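2 min read
Print | E-mail

Bench notebook, February, Furville

Got in before eight and had the fruit table to myself for a bit (bliss!). Titus is on basket sorting again, 97 runs down and 4000 wanted, so I've stopped looking at the total. Valdis used to pack produce at Pärn by hand and he's the one who decides what counts as a decent placement now – he says his back is better and his eyes are worse.

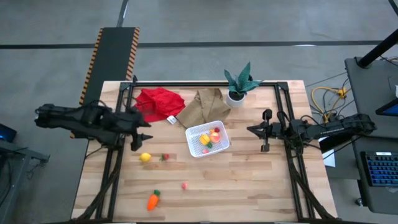
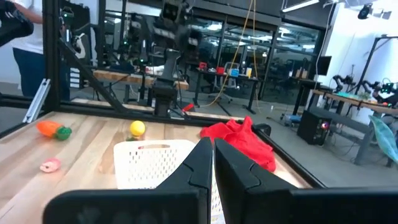
Cloths and carrot

Leave the red cloth on the table for the next lot, Tobiloba wants it in. We swap jobs every 25 minutes, resetting and then logging, and I'd like that kept even when we're short. Logging all afternoon made me grumpy last week. Still to ask Riston: who signs off the night runs?

Comments

T. Akinola: Yes to the swaps. Put run 2861 down as the target for the month, please.

V. Kivi: My eyes are fine. The screen is too low.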